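Re: [shopfloor] cartridge collector, pressure drop creeping up
13 Aug 2019
From: Brynhildur Eyvindsson

Quick one before the truck gets here, sorry for the fragments.
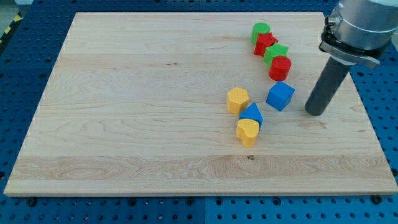 Same thing happened to us on the Stutix last year, the one on the sanding line. Pressure drop climbed a bit every shift, pulsing made no difference, and the guy at Laryea wanted to sell us a full set of cartridges. Don't buy anything yet. Check the compressed air first.

Ours was a diaphragm valve stuck half open. You could hear it if you stood on the ladder side with the line shut down — a steady hiss, easy to miss with the fan running. It bled the header down so the other valves had nothing to pulse with. Rebuild kit, 20 minutes, done. The gauge came back down over the next couple of shifts, not right away, so don't panic if yours doesnt either.

To your questions:

> Timer is set to pulse every 9 seconds, all day, whether it needs
> it or not. Dirnia manual says that's fine. Is it?

Too often for what you're running I think. You never let a cake build on the media and the fine stuff works its way in. Plus your header may not be recovering between pulses. Put a gauge on it and watch. If it hasn't come back up before the next one fires, theres your answer. We went to on-demand cleaning off the pressure switch and I wouldn't go back.

> Maintenance wants to take the cartridges out and wash them. We
> have 40 in there so new ones are not a small order.

Depends what they are. Plain cellulose, no, water wrecks it. Spunbond polyester, yes, low pressure, from the clean side out, and then they have to be dry all the way through before they go back in. Bone dry. We rushed it once and got mud in the pleats, had to toss every one. Blowing them out with a shop air nozzle is worse, you get pinholes you can't see and then dust on the clean side.

> Also the drum under the hopper fills a lot slower than it used to.
> Less dust from upstream maybe?

Maybe, but I'd look in the hopper before believing that. Sounds like bridging. If dust is hung up in there it gets pulled back up onto the cartridges and you get exactly the creep you're describing. Lock out the fan, let it sit, open the door slowly. Wood dust so you know the rest, no sparks, no hammering on it with the steel bar. Check the drum lid gasket while your down there too, air leaking in at the bottom will hold dust up.

Order I would go in: header pressure, valves, hopper, then timer. Cartridges last. If you do end up buying, get a price from Pama as well as Laryea, and ask both for the media spec in writing. We got 3 different answers on ours over the phone.

What's the reading across them now, and what was it when they were new? You didn't say. Also which way does the inlet come in, high or low?

I'm out until September after tomorrow but will check the list when I can.

Brynhildur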